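Workshop > Electrical > Consumables and storage

Sorting electrical tape by colour: shallow tray or deep drawer?

Osvaldo Godoy
I keep electrical tape in several colours for marking cable ends. At present it all goes in a drawer and the sides of the rolls collect lint and grit. I am considering a plastic tray on a cloth-covered bench, with the rolls lying flat. Colours in use are yellow, white, black, blue, orange-red and a dark teal.
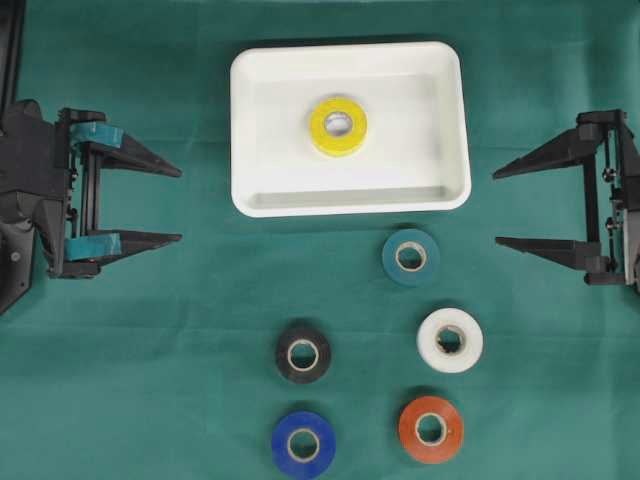 Should the rolls be stored flat or on edge?

Flat, provided the surface under them is clean. A roll left on its edge under weight goes oval and then unwinds unevenly. The exposed sides are slightly tacky, so a fabric surface will shed fibres onto them over time. A smooth plastic tray does not shed.

Zuleica Batista
Agree with the above on storing flat. Two additions. Stack no more than 3 high, with waxed paper between rolls if the room gets above normal indoor temperature in summer. Fold the free end of each roll under by 6 mm so you can find it again.

On colour, a teal roll on green cloth is easy to overlook. Put the dark colours in the tray and leave the bright ones outside it if you run out of room.

Benedikt Steiner
I use a Drondar tray, 21 mm deep inside. Any white tray with a raised rim will do. Rounded corners are easier to wipe out than square ones. Wash with dish soap and dry fully before the tape goes back. Don't use solvent on the plastic.
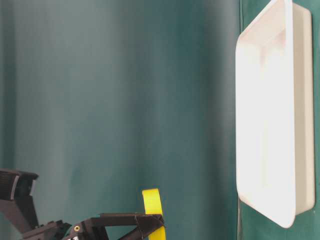
White tray with rounded corners and a wide, flat rim.

Comments

Elaine Bragança: What about the drawer? Mine has dividers and I've had no trouble with lint.

Osvaldo Godoy: Mine has no dividers. Going with the tray.

Sebastião Dantas: Write the purchase month on the inside of the core. I have rolls marked September that are still good after 4 years.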